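2024-01-23
Broadcast text bench, debate transcripts
Present: me (Rankin), G. Mugo, S. Toledo

Continuing with the candidate debate recordings from November. Goal for today was to settle the speaker-turn boundaries before Noémie starts coding topics. Not settled, but closer.

Input is the captioned transcript from the Tetent export, 3839 lines after blank lines are stripped. Gitau reran the splitter with the pause threshold lowered and compared it to the hand-marked section. Crosstalk is still the problem. When the moderator cuts in and the candidate keeps going, the caption file assigns everything to whoever spoke first. Two cases in the hand-marked section where a whole answer on the flag amendment was credited to the moderator.

Tried:
a) Pause threshold only. Clean on opening statements, poor in the open exchange.
b) Pause plus the double-chevron marks in the captions. Better. Fails where the captioner dropped the chevrons, mostly in the last third.
c) Same as (b), with Sebastián's list of address phrases ("Senator, your time," "let me finish," etc.) as a forced break. Best so far. It over-splits when a candidate quotes an opponent.

Going with (c) for now. Over-splitting is easier to repair by hand than under-splitting. Gitau disagrees for the town hall format, where audience questions get chopped into pieces. Will hold the town hall file out until he has marked a stretch of it himself.
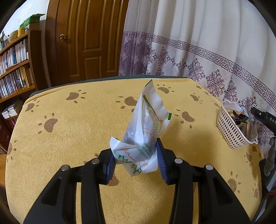

White plastic bag held between the blue finger pads.

Topic codes. Noémie's draft scheme has 12 codes. "Veterans" and "Military spending" overlap too much. Sebastián and I coded the same 70 turns separately and nearly all our mismatches fell in that pair. The definition for "Veterans" says "benefits, service, or symbols of service," and "symbols" is doing the damage: he coded every mention of a lapel pin, flag, or ribbon there, and I put them under "Personal background." Neither reading is wrong as written.

Proposed fix: move symbols out to a separate flag field (yes/no) that can sit on top of any topic code. Sent to Noémie. She wants to keep the total at 12 so the older sheets still line up. A yes/no field should not affect that but she will check the import.

Storage. The audio is on the Skodano drive, the transcripts on Joo. File names do not match between the two. Audio uses air date, transcripts use the date the captions were pulled, and for the late debate these differ by one day. Do not rename anything on Skodano, Maximiliano has scripts that point to it. I will make a lookup sheet and put it in the transcript folder.

Also found: the closing statements in the second debate appear twice in the Tetent export, once in place and again after the credits. Removed the second copy from the working file. Original left as is.

To do
Gitau: hand-mark town hall section, rerun (c) on it
Sebastián: trim the phrase list, drop "with respect" (fires constantly, almost never a turn change)
LR: lookup sheet; recode our mismatches once the symbols field is approved
Ask Maximiliano whether his scripts read the transcript folder too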